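Comparing two grippers in simulation before buying either

Plindix builds control software for mobile robots that work indoors, and for most of this year its test group has been comparing grippers without touching one. The work runs in a simulator. Esko Jääskeläinen, who leads the group, agreed to go through the method and the results so far.

The comparison started with a purchasing question. Two candidates were on the list, the Grusari two-finger unit and a lighter one from Nieminen. Both fit the same wrist flange. "The data sheets give you stroke, force and mass," Jääskeläinen said. "They don't give you the clearance you need between the fingertip and a door panel when the base is four degrees off its heading. We wanted that number first."

The group chose doors as the main task. A door requires a grasp, a pull along an arc and coordinated motion of the base, and an error in any of them shows up quickly in the log. Room layouts are generated from a set of floor plans, with door type, hinge side and handle height varied between runs. 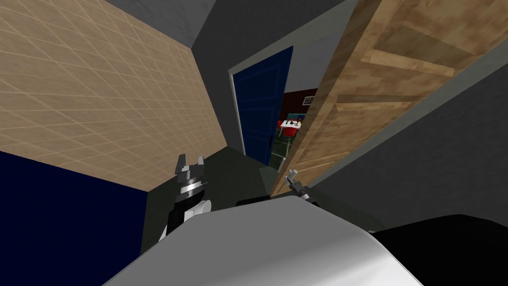
Simulated view from the robot

The robot model carries two arms, and the main viewpoint looks down over its own body shell. A large part of the lower view is therefore taken up by the shell, and the controller has to work with what remains. Jääskeläinen regards this as a useful constraint. "With two doors open near each other, one wood and one blue, you get a narrow gap into the next room and not much else. A planner that needs to see the whole doorway will stop there."

A full comparison is 3,000 runs, split evenly between the two gripper models. Of the 1,500 assigned to each, the Grusari model completed 1,350. He declined to give the matching figure for the Nieminen model until its contact parameters have been checked again. In October the group found that its fingertip friction had been set too low, and the earlier runs were discarded.

The failures were more informative than the totals. Jääskeläinen sorts them by the phase in which the run ended: approach, grasp, pull or release. For the Grusari model the largest group was release – 66 runs in which a finger stayed behind the handle while the base had already started to turn. "That is a controller fault. The gripper opened as commanded. We had the base moving 300 milliseconds too early."

The delay was changed and the release cases were repeated with the same random seeds. He described the result as better, with a few cases remaining on doors that open toward the robot. In those the arm folds close to the body and the wrist runs near its joint limit.

Two controllers were also compared. The first follows a fixed arc computed from the estimated hinge position. The second, called Beston internally, corrects the arc from wrist force readings during the pull. Beston tolerates a worse hinge estimate but is slower, and it is sensitive to noise in the simulated force signal. "If the noise model is too clean, Beston looks excellent," Jääskeläinen said. "So we made it dirtier until it matched the sensor on our bench."

Asked how far the simulated results can be trusted, he was specific. Reach, collision and timing carry over well. Friction and door closer stiffness do not, and the group treats any ranking that depends on them as open. Textures and lighting are varied mainly for the cameras and have no effect on the gripper figures.

One unit of each gripper has now been ordered. The bench tests will use a single hinged door with an adjustable closer, and the release cases will be run first.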